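Cinton Two-Arm Tabletop Station

We use cookies to remember your region and to count page visits. Accept / Manage settings

The Cinton station is a bench-mounted handling cell for kitchen and household objects. It is supplied by Eson as a complete unit: two arms, two parallel grippers, controller and cabling. Part number 532.

Demonstrations

The station can be seen running at the Sala showroom in Esstead. A visit takes 100 minutes and is limited to 5 people. Giorgia Monti runs the bench and will change the task order on request.

The standard program covers plates, mugs and produce. Each arm is first run alone at reduced speed, then both are run together. Visitors may move objects between runs - the table is not marked, and no fixed positions are used. Please stay behind the counter line while the arms are powered.

A typical bench layout has one arm working at the dish rack, with a blue plate and a yellow plate standing in it. A second blue plate lies flat on the cloth, behind the mug tree and the tray of corn. Both arm bases show green indicator lights.
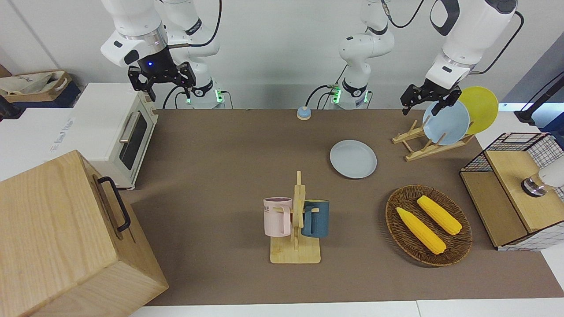 Booking and site requirements

Demonstrations are booked through Citlali Barajas at the Esstead office. The next open date is 12 December 2024. Send a list of your own test objects 20 days ahead. Glassware and knives are not accepted.

For installation at your site, the table must be level and fixed to the floor. A site drawing is sent with each quotation.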